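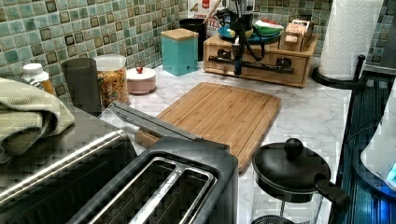
Codeo has begun a new stage in the Clondeo programme, under which examples of ordinary kitchen tasks are gathered and used to train a learning system for robot arms. Recording started in January at the company's premises in Bandow and will continue for 27 weeks. Each example consists of a single task carried out by an arm under the direction of a trained operator. The first group of tasks concerns storage, and the wooden drawer with the long black bar handle, set at the back of a counter among a toaster, a paper towel roll and jars, is typical of the fittings on which operators are asked to work. The company has chosen to keep the counter well filled during recording, as a household would.

Search this site Search Go

Operators work in sessions of 2 hours and are asked to complete every task at an even pace. Before each new example the objects are moved, so that the system does not come to depend on one fixed layout. Tasks in the present stage include opening and closing a drawer, lifting soft toy food from a plate and placing it in a container. 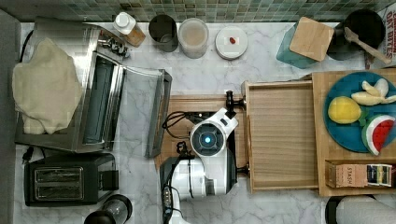 Every example is then checked by a second member of staff. Those in which an object is dropped are kept and marked as such, as the company considers that they have value in training. Those with missing joint readings are removed. Codeo intends to accept 300 examples of each task before the next group is opened.

Shares 10 Comments 2 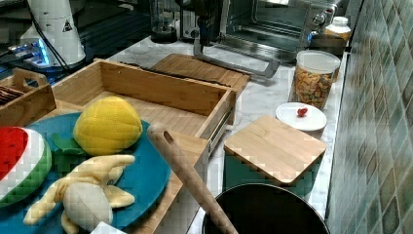 Issued by: Codeo Press Office, Bandow

The checking of examples is carried out jointly with Pangilinan, which also supplies the software used to label them. Under the agreement between the two firms, labels are written in everyday words, such as "open the drawer" or "put the banana on the plate", and are attached to the full length of each recording.

Once the present stage has closed, the Clondeo system will be tested on counters that did not form part of the recording. Codeo will publish the results whether or not the system meets its targets.

Requests from research groups for access to the examples may be sent to the press office in writing. Replies are normally given within 10 working days.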